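Speaker notes: Keeping a Small Town Archive in Use
Grillberg Local History Forum, afternoon session
Speaker: Ilse Mulder, Grillberg Town Archive
Version of 2021-03-17

Opening

Good afternoon, and thank you to the Forum for the invitation. My subject is the daily work of a small public archive, and in particular the steps that come between receiving a collection and letting a reader sit down with it. Many of you hold records yourselves, in parish rooms, schools and family businesses. I hope that some of our practice will be of use to you, and I would welcome hearing where yours differs.

(Wait for latecomers to be seated. Handouts are on the table by the door.)

The holdings

The Grillberg Town Archive keeps the records of the town council, the market court and the former water board. The oldest item is a rent roll of 1524, which was rebound twice before it reached us and has lost its first leaves. The largest single group is the Vanhove deposit: the business papers of a family of grain dealers, given to the town by the last owner of the firm. It came to us as some 2000 folders, most of them without labels.

The Vanhove papers matter because they record ordinary dealings. They show what a farmer was paid for barley, who stood surety for whom, and which debts were quietly dropped after a poor harvest. The council minutes of the same years say very little on these points.

Receiving a deposit

When a deposit is offered, we first agree on terms in writing. The agreement states whether the papers are a gift or a loan, who may read them, and what happens to items we do not wish to keep. I would urge every holder of records to settle this last point early. Koen Dewulf drafted our present form, and a copy is in your handout.

The papers then go to a separate room and are checked for mold and insects. They stay there until the check is complete, even when a reader is waiting. Metal clips and rubber bands are removed. Original bundles are kept together, and their order is written down before anything is moved.

(Pause here. This is usually where someone asks about tape. The answer is that we leave it in place and note it for the conservator.) 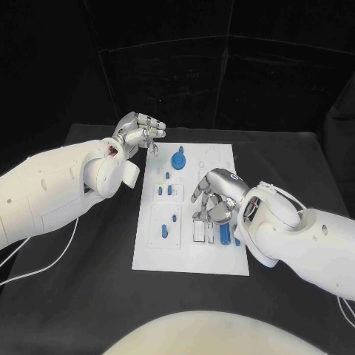
Original order deserves a further word. A clerk at the Vanhove office filed letters by the name of the village and then by the season. To a modern reader this seems awkward, and our first plan was to sort everything again by date. Ynyr Eynon advised against it, and the archive is grateful that he did. The village bundles showed which routes the firm's carts followed, and that information appears in no other source we hold.

Describing the papers

Our lists are written at the level of the folder. Each entry gives a title, the covering dates, the language, and a short note on condition. We do not describe single letters unless there is a clear need. A full description of every item would be welcome to readers, but it would delay the opening of the collection by many years.

Teun Verbeke has prepared a short guide to the handwriting found in the market court books. It covers the common abbreviations and the signs used for local weights and measures. Readers with no training have used it well, and we will send it to any group that asks.

The reading room

The reading room has 4 seats, and a seat must be reserved in advance. Readers may use pencil and may take photographs without flash. Up to 2 folders are issued at one time. Gloves are not required for paper, as clean, dry hands give better control of the page. They are required for photographic prints and negatives.

We are asked regularly about access to recent records. Personnel files and papers on poor relief remain closed for a set period, and staff cannot make exceptions at the desk. A written request may be sent to the town clerk, who will reply in writing.

(If time is short, skip the next section and go directly to questions.)

Work in progress

Maarten Hermans is now preparing the water board maps for listing. Many were stored rolled and must be relaxed and flattened before they can be measured - slow work that cannot be hurried. The maps show the old course of the mill stream and the plots on either side of it. Owners of property along the stream have already asked to see them, and the sheets will be opened to readers in groups as each is finished.

The next group to be listed will be the school registers. Former pupils who hold class lists or letters from the same period are invited to contact the archive.

Questions

(Invite questions from the back of the room first. Refer questions on property boundaries to the town clerk. Copies of the deposit agreement can be collected at the close of the session.)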